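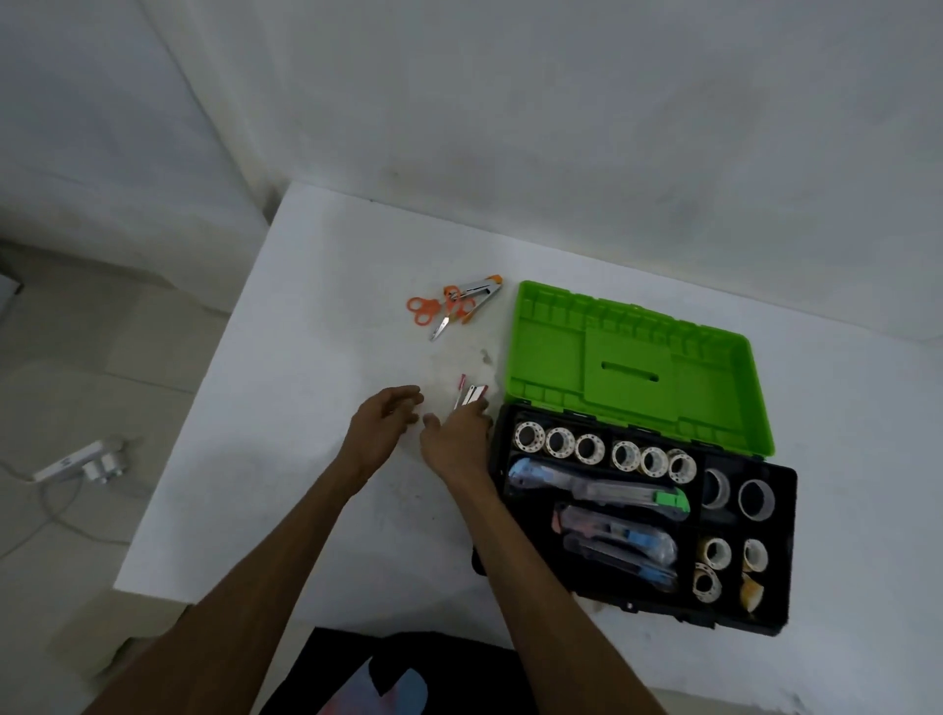 The white table against the wall, with the power strip on the tiled floor beside it.

Residency diary, Skestmont Parish Records Office
February, third week of the transcription term

The office opened at the usual hour. The morning was given over to the second Rostumar register, which covers baptisms, burials and the receipt of dues from the spring of 1722 onward. Work resumed at folio 55, where the previous entry in this diary left off.

The hand changes at the head of that folio. The earlier clerk wrote a compact, upright script and abbreviated nearly everything. His successor is generous with space and writes out the names of farms in full, which has settled two questions that had been open since January. The farm entered throughout the first register as "Uv." is now confirmed as Uvard, and the entries indexed under "Unidentified" have been moved accordingly. The second question concerned the ferry landing at Vik. It had been supposed that the landing and the farm of the same name were one holding. The new clerk lists them on separate lines and charges them separate dues, and the index has been amended to show both.

Spelling remains a difficulty. The successor writes the same surname in several ways within a single page, and on one occasion within a single line. The practice of this office is to transcribe what stands on the page and to place the standard form in the right-hand column. I had departed from this in a few places during the first week, out of a wish to make the text easier to read. Those departures have been found and reversed.

At half past ten Lovisa Nyberg came up from the reading room to review the burial entries for the winter months. She has charge of the published index and will have the final word on matters of form. We went through the disputed readings together. She accepted my reading of "drowned at the landing" and rejected my reading of "widow of the miller," which she believes should be "widow of the mason." I looked at the word again under the lamp after she had gone and I am now inclined to agree with her, although the third letter is badly rubbed. It has been entered with a query.

She also brought a request from the editor of the series. The introduction is to be shortened, and the section on weights and measures is to be moved to an appendix. I have no objection to the first. The second seems to me a mistake, as a reader who meets a payment in barrels of rye on the opening page will want to know at once how large a barrel was held to be. I have written a short note to that effect and placed it in the outgoing tray. If the decision stands, a cross-reference will be added at the first mention of each measure.

The midday meal was taken in the kitchen downstairs. There was pea soup. The conversation concerned the road to Vik, which has been closed above the bridge on account of ice, and whether the visiting hours should be altered until it is cleared. No decision was reached.

The afternoon was spent on the dues. These pages are laid out in three columns and are slow to copy, but they have proved the most rewarding part of the register. A household that appears only once among the baptisms may be followed here from one season to the next, paying in butter one year and in labor the next, falling behind, and sometimes catching up again. The tenant at Uvard is entered as owing for fencing in the autumn. By the following spring the debt has been struck out in a different ink, and beside it the clerk has written a single word that I read as "forgiven." I should like to be certain of it before it goes into print. The same word appears on folio 165, beside a debt of the ferryman, and there the first four letters are perfectly clear.

Between those two folios there is one gathering that has been sewn in upside down. Whoever rebound the volume did not notice, or did not think it worth the trouble of correcting. The folio numbers were added afterward and run straight through the error, so that a reader who follows them meets the harvest accounts before the planting. I have kept the numbers as they stand, for the sake of anyone who wishes to check the transcription against the original, and have drawn up a small table giving the proper order. It will need to be set in type with some care.

I must also record a correction to my own entry of last week. I stated there that the register ends at folio 279. The text does end there, but the volume continues for several leaves beyond, unnumbered and mostly blank. On the last of them someone has practiced a signature over and over, with increasing confidence. The name is not that of either clerk. I have found no one so called among the households of Rostumar, and have left a note in the file for whoever takes up the third register.

At four o'clock the light had gone from the window and I turned to typing. The pages finished by hand this week have all been entered, apart from the inverted gathering, which I would prefer to read through once more in daylight. The spelling column was checked against the list kept by Miss Nyberg. Two discrepancies were found. Both were errors of mine, and both have been corrected.

A letter arrived in the late post from a reader whose family left Uvard for the coast several generations ago. She asks whether the registers mention a house by the water with a name something like "Stillness" or "Still Place." I know of no such house, but there is a holding in the dues for Vik whose name I had taken for a personal name, and I now wonder whether I have been reading it wrongly. I have set aside the first hour of the morning to go back over it. A brief acknowledgment has been sent in the meantime – it seemed unkind to leave her waiting until the whole matter could be settled.

The register was returned to the strong room at ten minutes past five and signed for. Tomorrow: the Vik holding, then the inverted gathering, then the burials from the thaw onward. More pencils are needed, and the reading lamp wants a new bulb.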